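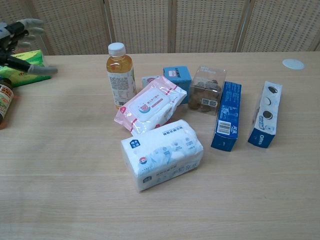

Ó Dubhghaill, Ward Correspondent

Council voted 9 to 4 last night to keep the Ivbridge branch library open through the end of next year, reversing a staff recommendation to close it in the spring.

The vote came after a public hearing that ran well past its scheduled end. Fifty people signed up to speak, and 18 of them were still waiting when the chair called a recess. Most were heard after the break. The rest were told they could send written remarks to the clerk, and those will be added to the record of the meeting.

Staff had proposed moving the branch's books and two full-time positions to the main library on Stolimis Street. Their report said the building needs a new boiler and repairs to the north wall, and that fewer people are borrowing books there than before the pandemic. Several speakers said the report left out the computer room and the after-school program, which don't show up in the borrowing numbers. One speaker brought a petition from the Nimach apartments, where 80 residents had signed in the two weeks since the closure was announced.

Under the motion that passed, the branch will keep its current hours except on holidays. The boiler will be replaced out of the facilities reserve. The north wall is a separate matter and goes back to the public works office for a new estimate, due before the budget is final.

The four members who voted against the motion said they wanted the wall estimate first. One asked that the whole item be put off until January. That request failed on a voice vote.

Council also approved the parking changes on Stolimis Street between the post office and the rail crossing. Two-hour parking will apply on the east side only. Signs go up once the ground has been marked, and drivers will get warnings instead of tickets for the first month.

A request to rezone the old feed store lot in Ivbridge was sent back to planning without discussion. The applicant has asked for more time to answer questions about drainage.

The next regular meeting will be held in the council chamber at the usual time. Anyone who wants to speak on the budget should call the clerk's office by noon the day before. Written remarks can be dropped in the box by the side entrance.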